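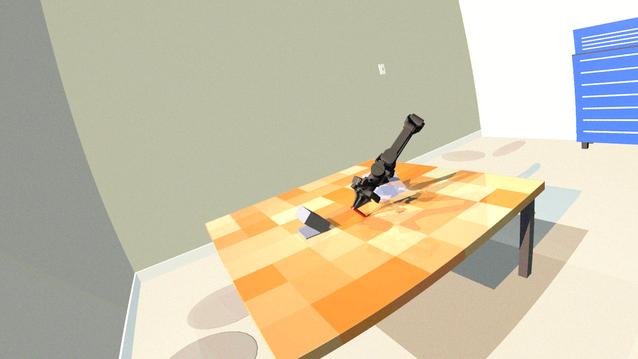
FOR IMMEDIATE RELEASE

**Stivberg packers' association asks for a slower start to robot arms at Kaltar plant**

STIVBERG, August 16, 2021 – The association representing hourly workers at the Kaltar packing plant said it will not endorse the company's plan to put robot arms on its sorting tables in September until the plan has been tried with real goods, at real speed, next to the people who do the job now.

Kaltar intends to install arms at two tables on the day shift. The arms would pick loose blocks and odd-shaped parts off the tabletop and pass them on for boxing. The control software comes from Gikgate, a supplier that has so far shown the work to employees in computer simulation.

"What we were shown was a simulation, and it looked fine, as simulations do," said Nele Wendt, who chairs the association. "Our tables have dust on them, torn film, parts that came in bent. I have asked three times how the arm handles a bent part. I got a very nice answer about training data."

The plant has 43 sorters. Kaltar has said in writing that no one will lose a job this year because of the arms. The letter says nothing about next year, or about hours, and the association notes that sorters' pay depends heavily on hours.

Under the company's plan, sorters at the two tables would become "cell attendants." They would clear jams, reset the arm after a stop and pick by hand whatever it leaves behind. The job description runs to a page and a half and gives no pay grade. The training listed is a single morning.

Clifford Kowalchuk has sorted parts at Kaltar for most of his working life and sits on the plant's safety panel.

"If it takes the boring pieces and leaves me the awkward ones, my day gets harder," he said. "They keep telling me my wrists will thank them. Maybe. I'd like to see the stop button first, and who is allowed to press it."

Kaltar's planning document puts output at 2,000 pieces per table per shift once the arms are running. The association has asked where that figure comes from. Sorters currently average around 285 pieces an hour, and the document does not say whether jams, resets and hand picking are counted in the new number.

The association is not opposed to the equipment. Heavy and repetitive picking has been a complaint at the plant for years, and several members said they would gladly hand it over. Its requests to Kaltar are:

- a trial on one table with ordinary mixed goods, with the results posted in the break room
- a pay grade for attendants, agreed before anyone is moved
- the right of any attendant to stop an arm without a supervisor's approval
- an outside review of table layout and reach distances by Sakalauskas, the safety consultancy the plant already uses

Kaltar has agreed to the Sakalauskas review – though without a date – and has said it will "consider" the other points. A meeting between management and the association is planned before the first arm is bolted down.

**Media contact:** Nele Wendt, Kaltar Packers' Association, Stivberg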